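Vosby Laundry Powder Concentrate, Unscented
Made by Flernbridge for home and small guest houses

Product description

Vosby is a washing powder for people who do not like perfume on their clothes. It has no fragrance and no dye. You use a small quantity for each load, and it dissolves well also in cold water. We developed it first for the linen of small guest houses, where the same towels are washed many times in one season and become hard and gray if the powder leaves something behind. Later many customers asked for a package for home, so now we have both.

The powder is suitable for cotton, linen, polyester and mixed fabrics. It is not suitable for wool and silk. For these please see our liquid product, Prindness, which is milder.

Package sizes

Home box: 1000 g
Guest house sack: available on request, please write to us
Measuring spoon: included in every home box, placed under the lid

How much to use

Normal load, soft water: one spoon
Normal load, hard water: one and a half spoons
Very dirty work clothes: two spoons, with a prewash
Washing by hand: half a spoon in a basin of warm water

Please do not use more than this. With too much powder the machine needs extra rinsing, and the fabric feels stiff after drying. If you don't know how hard your water is, start with one spoon and look at the result after some washes.

Sorting before the wash

Most complaints that we receive about color are in fact complaints about sorting. A new red or dark blue item can give color for the first three or four washes, and no powder can prevent this completely. Keep whites in one place and strong colors in another, from the moment you take them off. A simple plastic bucket is enough for small things like socks, kitchen cloths and napkins. Turn printed T-shirts inside out and close the zippers.

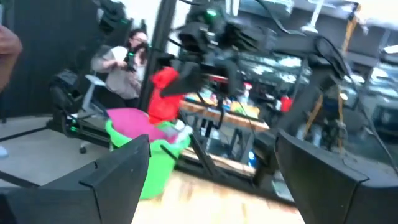 Stains

Mix a little powder with water until it is like a paste. Put it on the stain, wait fifteen minutes, and wash as usual. For coffee and tea this works very well. For oil it works less well — use dish soap first. Always test on a hidden part of the fabric.

Storage and safety

Keep the box closed and dry. If the powder becomes hard from humidity, you can break it with a spoon and it is still good to use. Keep away from children. In case of contact with eyes, rinse with plenty of water and call a doctor if the pain stays.

From a customer

"We wash for more than 109 guests in the high season and I changed to Vosby in February. The towels are softer now and the rooms don't smell of perfume. I only wish the spoon had a longer handle."
Barış Uçar, Işık Guest House

Ordering

Item number of the home box: 226
Item number of the spare measuring spoon: 163

Page updated 8/30/20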